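Zastwood Home Security Forum
Shed alarm keeps going off in the wind

Jacqueline Bailly
Sep 12, 2021
Hello all, I fitted the Tanui door sensor to my shed in August and I do love it, but whenever it blows a bit the siren starts up (my poor neighbours!). The gap is 4 mm. Should I move the magnet closer?

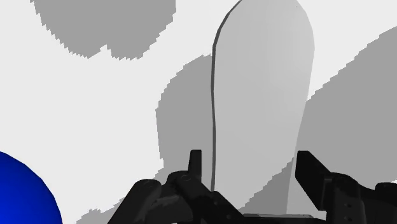
Ans Wuyts: I'd leave the magnet alone, Jacqueline. Ours did the same and it was the door rattling, so a new latch cured it, lovely and quiet now.

givach29
Sorry Ans, I don't agree. 4 mm is too much on an old door that's dropped a little. Move the magnet first, it costs nothing.

Jacqueline Bailly
Thank you both, you are kind. I'll try the magnet tonight 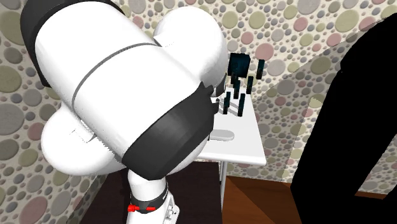
and if it still goes off I'll buy a latch at the weekend, and perhaps a fresh battery while I'm in the shop.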